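**Ticket 242 – Skurov label printer skips every 2nd label**
Opened 10/01/2026, Zisside packing room
Status: open

Printer feeds fine, prints one, skips one, prints one. Started after we loaded the new rolls from Paiva. Old rolls were the 100 mm ones, same size on the box, so shoud be the same thing.

Tried so far:

- power off, wait, power on
- ran calibration from the front button, twice
- cleaned the gap sensor with a dry swab
- swapped the USB cable
- reinstalled driver on the packing PC

No change. Test page from the printer itself does it too, so not the PC. Rolls are 2000 labels each and we're burning half of them – need this sorted before Monday's pickup.

Put an old roll end back in. Prints every label. So it's the rolls or how it reads them. Media type in the menu says "continuous", no idea who set that. Changed to "gap", saved, recalibrated with new roll. Better for the first few, then skipping again. 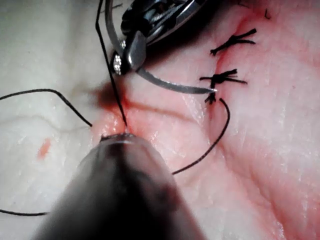 Galis support says the new stock has a black mark on the back and the printer is looking for a gap through the liner, which on these rolls is too faint to catch. Set media to "mark", slide the lower sensor all the way left until it lines up with the mark, then calibrate with the lid closed. Also check the firmware, anything older than last January forgets the setting on restart.

OK, did that. Sensor was sitting in the middle. Moved it, set to mark, calibrated. Ran a strip of labels, no skips. Restarted – setting went back to gap. So firmware is old, downloading now.

Leaving ticket open till the update is on. Please dont power off the printer tonight.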